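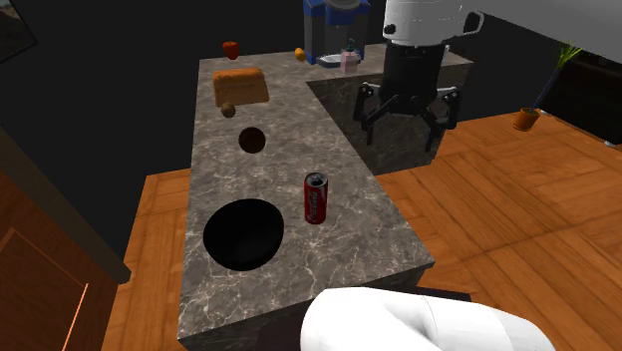
Gray marble counter with white and darker veining.

Home Kitchen Workshop Garden Contact
Last updated May 22, 2022

Sealing and Cleaning Marble Counters

Marble is calcium carbonate and reacts with acid. Lemon juice, vinegar and soda leave dull spots called etches. A sealer slows stains but does not prevent etching.

Water test
Put a spoonful of water on the stone and wait 12 minutes. A dark patch means the sealer is worn. Test again in September.

Applying sealer
Wipe on a thin, even coat with a lint-free cloth. Buff off the excess before it dries. Keep the room above 50 degrees F.

Daily care
Use dish soap and warm water, then dry with a towel. Skip bathroom sprays and scouring powder. Cut bread on a board, as crumbs under a knife scratch the polish.

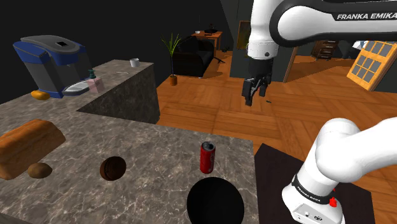 Oil stains
Mix baking soda and water to a thick paste. Cover the spot with plastic wrap overnight, then rinse.

365 shares | 12 comments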